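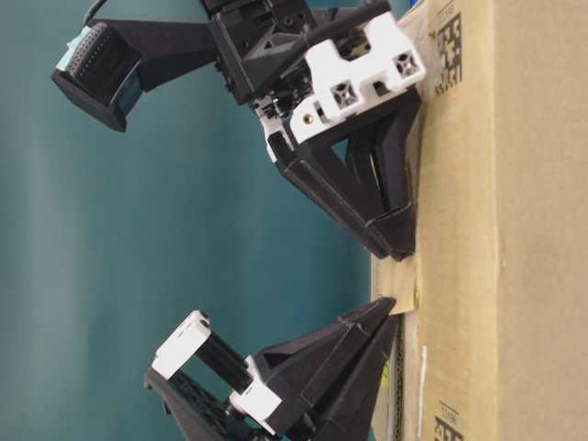 Ticket 296
Subject: Tape letting go on the big brown cartons
Opened by: Marichka Kushnir
Product: Usus 61 corrugated carton, plain brown
Status: Open, waiting on customer

Hi Nemham support! I've bought boxes from you for ages and never had to write in, so I'm not sure how much detail you want. I'm going to give you all of it and you can skim.

We pack and ship lampshades out of a small place in Pistov. The shades weigh next to nothing but they take up a ton of room, so we use your biggest plain carton, the Usus 61. My trouble is with the tape on the bottom seam. I fold the flaps in, run a strip down the middle, flip the box over and start packing, and everything looks great. Next morning the tape has lifted at one end, sometimes both, and the flaps are starting to belly out. No tearing, no brown fuzz on the sticky side. It just lets go and curls up like a wood shaving.

The tape is Demchenko clear packing tape, 50 mm wide, same as always. The smaller cartons from you are fine with the same roll (I checked, same roll, same day). So I'm blaming the big ones, but I'm willing to be told otherwise.

Has anything changed with the board? It feels a little slicker to me than the last bundle, but I can't swear to that, and now that I've thought it I can't stop thinking it.

Marichka

Reply from Nemham support

Hi Marichka, thank you for the detail, please don't apologize for it. There's no change to the board on our records, but we'd like to rule out a few things before we send replacements. Could you tell us where the flat cartons are stored, and roughly how cold it gets there overnight? Could you also try a strip on the side panel of a made-up box, well away from any fold, and leave it overnight? If it holds there and lifts on the seam, the fold is probably doing the pulling. Please wipe the surface with a dry cloth first.

Update from Marichka, next morning

OK, did my homework. The flats live in the back hallway, standing up on their long edge against the outside wall. It's March and there's no heat back there, so cold, definitely. I don't have a thermometer but I wear my coat to go get boxes, if that helps.

For the side panel test I wiped a patch with a dry dish towel and put on a strip as long as my hand. Then I got carried away and put a second strip next to it with no wiping. I left the box in the packing room, where it's warm. This morning both were stuck down tight. I pulled up the wiped one and it took a layer of paper with it, which made me weirdly happy!

The bottom seam on that same box was up at one end again. Not by a lot – I could get a fingernail under it and then a whole finger. So I guess that's your fold theory winning. But why would it only be the big ones?
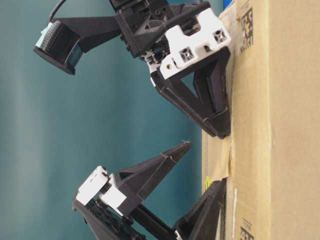
I forgot to say how I tape, and maybe that matters. One strip, straight down the seam, with an overhang at each end that's as long as my thumb. I press it down with the flat of my hand. That's how I was shown and it's what I do on the small cartons too, where it's perfectly happy.

Also, when I fold the flaps on the big one they don't want to stay down. They push back. I usually kneel on them a bit while I tape. The small ones just flop closed and wait for me.

Reply from Nemham support

That is very useful, thank you. Flaps that push back are our main suspect now. On a carton this size the flaps are long and stiff, and when the board is cold the score line doesn't give as easily. The tape ends up holding the flaps shut by itself all night, and the ends go first.

Please try this on a fresh box:

1. Bring the flats into the warm room the evening before.
2. Before making up the box, fold each bottom flap outward all the way until it touches the side of the box, then inward. Do this twice.
3. Fold the short flaps in first, then the long ones.
4. Run one strip down the seam and carry it farther up each end panel, at least the width of your palm.
5. Add a strip across each end of the seam, so the tape makes a capital H.
6. Rub all of it down firmly with a folded cloth. Hands tend to miss the edges.

Update from Marichka, two days later

Sorry for the gap, I had a batch of pleated shades to get out and those are a whole saga of their own.

I made up 4 boxes. Being me, I didn't do them all the same. Two got the whole treatment on your list. One got the warm room and the flap bending, but my old single strip with the thumb overhang. The last came straight from the cold hallway with no bending, but I gave it the full H.

Results after one night, all empty, all sitting on their bottoms in the packing room:

Whole treatment: both flat as anything, ends stuck down.
Bending, single strip: stuck, except one corner of the tape had a tiny lift. I rubbed it back down and it stayed put through lunch.
Cold, full H: seam strip fine, but one of the cross strips had a bubble running along it, and the flaps felt springy when I pushed.

So bending the flaps seems to be most of it! I never would have folded them outward, it feels like you're going to break the box. There's a nice creak when they go.

Two things still bug me. First, the H uses a lot more tape. Is it OK to skip the cross strips for a box this light, if I bend the flaps and do the longer ends? Second, can I keep the flats lying down instead of standing? The ones at the wall side of the stack have a bit of a bow in them now.

Reply from Nemham support

Yes to both. For something as light as a lampshade, the longer single strip is fine once the flaps fold easily. Keep the H for anything with a metal base in it. And please do store them flat, off the floor if you can, away from that outside wall. The bowed ones should relax under the weight of the others, but give them a few days. We'll leave the ticket open until you've sent a packed batch through.

Update from Marichka

Moved them all under the cutting table, on two planks. It took me most of an hour and I found a pair of scissors I'd given up on. The first packed boxes got picked up this afternoon with single strips, long ends, bent flaps. I've asked the shop on the other end to look at the bottoms before they open them, and I'll write back here when I hear.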